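4. Packing the wash pouch before a stay

The Gudby wash pouch goes in the side pocket of the Tirkar overnight bag. Pack it before the clothes. If you pack it last, the pocket becomes too tight and the zipper of the big bag will not close well.

4.1 Before you start

1. Put the pouch on a dry table.
2. Open the zipper fully, until it stops.
3. Take out everything from your last trip. Look also in the corners.
4. Check that every bottle cap is closed. Turn each cap by hand one more time.

Caution: Do not pull the zipper when cloth is caught in the teeth. Move the slider back a little, free the cloth, and try again.

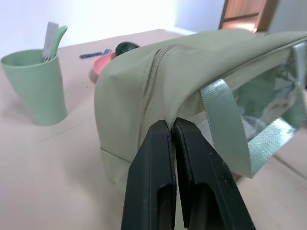
5. Put liquids in first, standing up. Bottles must not be taller than the side wall.
6. Put small dry things (comb, cotton, razor with cover) between the bottles.

Note: The packing list in the January edition had 64 items for all bags together. The present list has 50. If you still have the old sheet, please throw it away.

4.2 Checking the contents

1. Hold the pouch by one corner and look in through the window.
2. If something hard presses on the window, move it to the fabric side.
3. Close the zipper slowly.
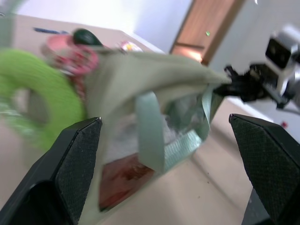 Pouch with clear window, held by one corner.

Caution: Do not iron the window, and do not leave the bag on a heater. The plastic becomes yellow and stiff, and Gudby cannot exchange it.

4.3 Adding a small towel

1. Fold the towel in 3 parts, then roll it from the short side.
2. Push it in with the open end down.
3. Press the air out with your flat hand before you close the zipper.

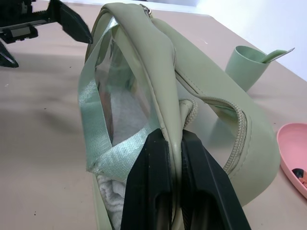

White cloth inside the pouch, seen through the clear panel.

Note: A damp towel must not stay in the pouch overnight. Hang it up and leave the zipper open until morning.

For a lost zipper pull, write to Sayaka Kubo at the Imai service desk and give part number 208. For the shoulder strap of the Tirkar bag, see section 5.

Text: Kenta Yoshida. Revised 2019-06-27.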